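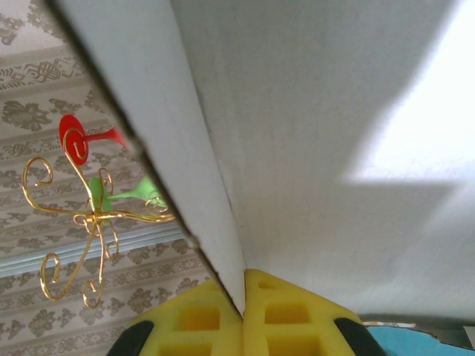 Keeping the boxes is the only part of moving that ever pays you back, went one of the first replies I opened from Bresby, and anyone who throws them out "has clearly never had to buy new ones at nine at night." I read that line out loud to my office wall. It's a great line, and it also pretty much wrecked the coding scheme I'd spent the summer on.

3.2 What people say they're keeping the boxes for

My original plan sorted box keepers into people with a use in mind and people without one. I figured the first group would be small and the second group would be big and a little sheepish. Then the open answers came in, and almost everybody had a use in mind. The trouble was that the uses were all over the place. Some were real and soon (a cousin moving in October, a school project, a cat). Others were the kind of use I have in mind for my own boxes, where I can picture some future version of me who is very glad I held on to them, though I can't tell you what she's doing with them.

We ended up with usable answers from 139 households across Wilach and Bresby, all of which had moved within the past couple of years. Each household could write up to 200 words in the open section. I'd expected most people to leave it blank or jot down a phrase. Plenty of them filled it right to the limit, and a few ran out of room and kept going in the margin of the consent form, which our office was not thrilled about.

The first thing that jumped out was how much people cared about the condition of the box. I hadn't asked about that at all. The Pillai checklist, which I borrowed for the closed questions, treats a box as a box: you have it or you don't, and it's full or it's empty. The people filling it in didn't see it that way. They told me about corners that had gone soft, tape that took the top layer off, and flaps that wouldn't lie flat anymore. White board got special treatment. Brown boxes were for the garage, and white ones (often from a gift or something electronic) went in the bedroom closet and were described as "good." Even so, the fold line seemed to matter more than the color did. A crease like the one running down the white cardboard in Figure 1 was, for a fair number of people, a perfectly acceptable thing as long as it was a crease the box was supposed to have. A crease in the wrong place meant the box was on its way out.

I want to be careful here. I didn't inspect anyone's boxes, and one person's wrong crease is surely another person's right one. What I have is what people wrote down, and people write differently about their closets than they would if you opened the door and looked.

The second thing was smallness. When I asked what had been hardest to pack, I assumed I'd be reading about sofas and mattresses. I got some of that, mostly stairwell stories. But the longest answers were about little things that live out in the open on a table or a shelf and don't have a box of their own. Ornaments with wire on them came up again and again, and so did lidded jars, small bowls, and anything with a stem. These are objects that don't stack and that bend or chip if you look at them funny. Figure 2 gives a fair idea of the type: toward the back of a cloth-covered table there's a curly gold wire ornament holding a green goblet-shaped piece and a red one, with a leaf-patterned bowl and a black-lidded glass jar also on the cloth. Try finding one box that suits all of that.
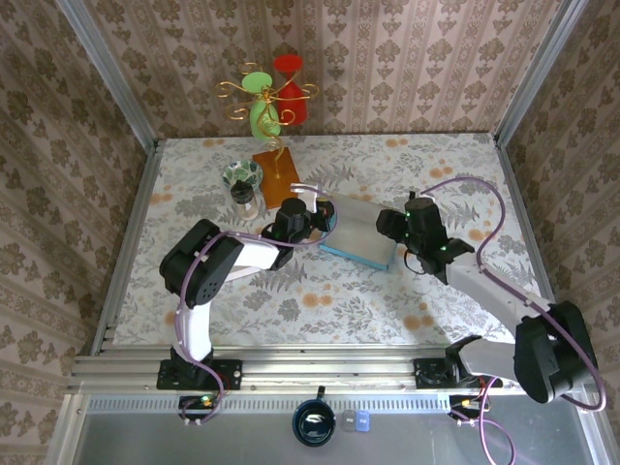 So people save boxes with those things in mind, and they save them one by one. A respondent in Wilach described keeping a shoebox for a single candleholder. She'd moved twice with it that way and had written the name of the candleholder on the end. (Yes, the candleholder has a name. I left it out of the transcript at her request.) Another household had kept a box for a vase that broke years ago, and the box was still in the hall closet with the tissue paper in it. I coded that one under "use in mind" and then moved it, and then moved it back. It's sitting in a column of its own at the moment.

This is where the four categories in Table 2 come from. I settled on matched boxes (one box, one object), general boxes (sturdy, any use), gift boxes (waiting to be passed along), and what my notes call orphans, meaning boxes whose object is gone. I tried a version with more categories and it was miserable to use. My second coder and I disagreed all the time, mainly over gift boxes, which she reads as a promise to someone else and I read as general boxes with nicer lids. We talked it through over several lunches and I came around to her side on most of them.

Across the whole sample, people listed 238 boxes that they could name a purpose for. I wouldn't lean on that total very hard. Some households listed every box in the place and some wrote "the usual ones" and left it there, so it says as much about patience as it does about cardboard. The balance between categories is more useful. Matched boxes got the longest descriptions by a mile, and general boxes got the shortest, even in homes where general boxes clearly took up most of the closet.

I also went back and forth on whether storage space explained any of this. The Clolel apartments in Bresby have next to no closets, and I fully expected the people living there to be ruthless. They weren't! They kept fewer general boxes, and several said they'd flattened them and slid them behind a wardrobe. But they hung on to the matched ones just like everyone else did, and some stored the matched boxes inside each other, big to small, with the smallest one holding the spare packing tape. The closed questions missed this completely. A nested box counts as a full box on the Pillai checklist, so a household with a whole family of empties tucked together could look like it had hardly kept any.

I've left those answers in the analysis and marked them with a dagger in the appendix. The next section takes up the flattened boxes separately, along with the question of whether a flattened box still counts as kept, which my respondents had strong feelings about.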